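Moving into a rented flat: repaint before the furniture or after?
Home and Living > Walls and Paint

punetex_m
Hello all. In March I move to a two-room flat in Urnville. The landlord allows painting, but only if I return the walls to white when I leave. My question is about order. Do I paint first and live with friends for some days, or do I bring everything in and paint one room after the other? I have 4 days between the contracts.

greylatch
Paint first, always. Four days is plenty for two rooms. You will never again have such easy access to the corners.

Yousafzai
I must disagree a little. I painted my first flat before moving in and chose a green that I liked very much on the card. With my furniture in the room it looked like a hospital. I painted it again after 5 weeks, so I did the work two times.

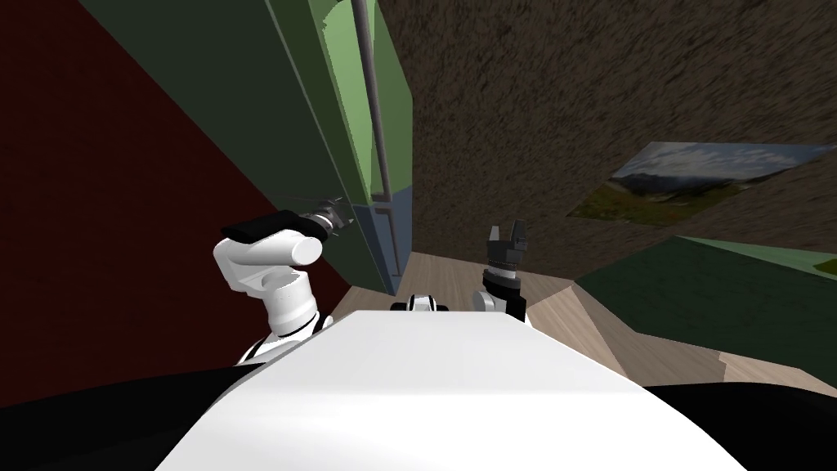
For this reason I now wait. I live with the old walls for one month, I look at them in the morning and in the evening, and then I decide. Moving a sofa to the middle of the room takes ten minutes - it is not such a big problem.

greylatch
Ten minutes if you own one sofa. I have 6 bookcases.

Yousafzai
Then for you I agree, paint first.

ullix_fan
Please think also about the day you leave. A dark color needs more coats of white to cover it. I used the Ullix primer under the white and two coats were enough, but my wall was light yellow. My neighbor had dark blue and needed 4.

punetex_m
Thank you, I did not consider this. Maybe I will do only one wall in color and leave the others. Is it strange to have only one?

greylatch
Not strange, but I find it looks unfinished. Do the whole room or nothing.

Yousafzai
I have one colored wall behind the bed and I am happy with it. Take the wall without a window, it is less work around the edges.

punetex_m
Good, bedroom wall first then, before the bed arrives. The living room can wait until I know the light. I will write again when I have the keys on Monday.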